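Ticket 1.811 - Eiswürfel umfüllen, Zelle Pramitz
Status: offen (wieder)
Priorität: niedrig, laut Vertrieb: hoch
Bearbeiter: Bongani Steyn

Problem: Der Arm soll Eis aus der Schale in ein Stielglas geben. Laut Folie aus dem Oktober kann Skondex »Hausarbeit auf Restaurantniveau«. Mein Neffe kann das auch, er ist fünf und braucht kein Update.

09:20 Dienst neu gestartet. Keine Änderung.

09:45 Greifkraft auf 60 gesetzt. Glas hält, Regler schwingt. Auf 20 zurück, Regler ruhig, Glas rutscht. Dazwischen liegt vermutlich der Haushalt der Zukunft.

10:30 Antal fragt, ob man statt Glas nicht Plastikbecher nehmen könne. Könnte man. Man könnte auch Dosenbier trinken.

11:10 Tiefenwerte geprüft. Klares Eis und klares Glas liefern Löcher in der Punktwolke, der Planer hält beides zeitweise für Luft. Workaround: Glasposition fest eintragen, nur die Schale suchen lassen. Die ist grün, die findet er. 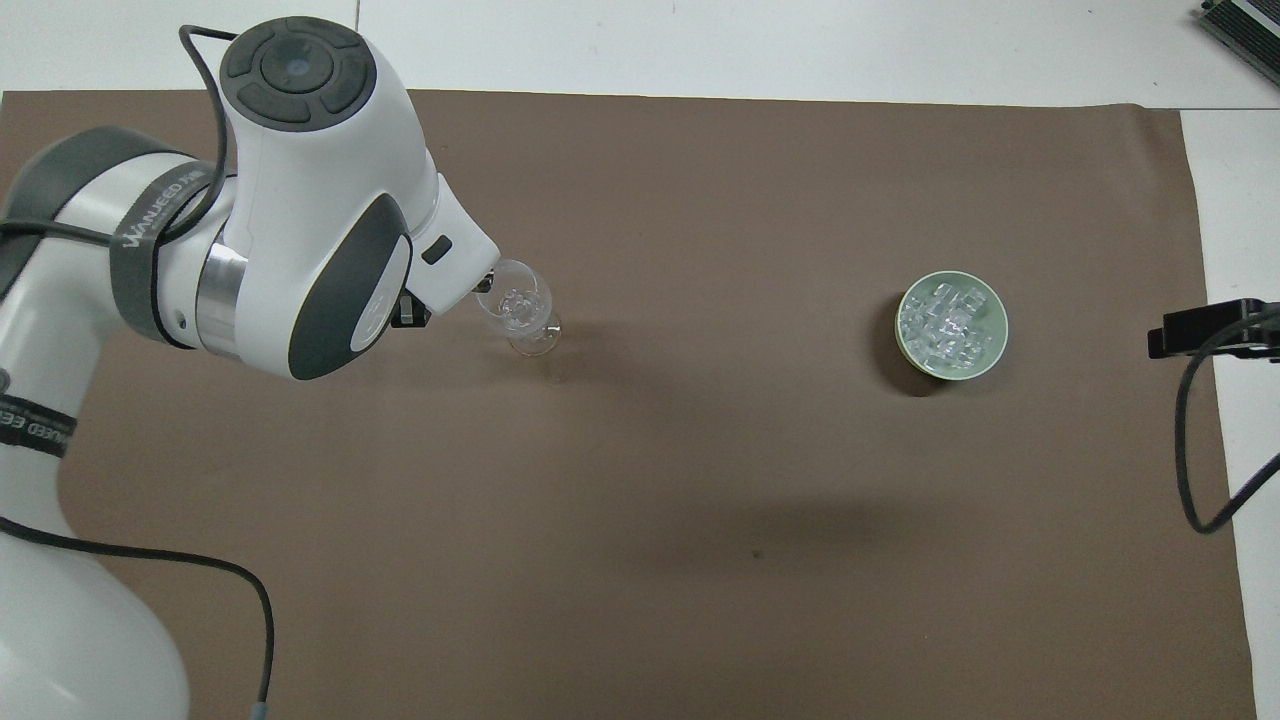 Bleibt die Neigung. Der Planer greift knapp unter dem Rand und kippt den Kelch dabei, danach stimmt die Zielpose nicht mehr. Griff am Stiel wäre besser, dafür fehlt im Modell »Oder« der Stiel - dort ist ein Glas ein Zylinder.

13:05 Mesh angefordert. Lieferzeit 3 Tage.

Zwischenstand für den Vertrieb: Drinks bitte bis auf Weiteres von Hand. Spülen ist ein eigenes Ticket.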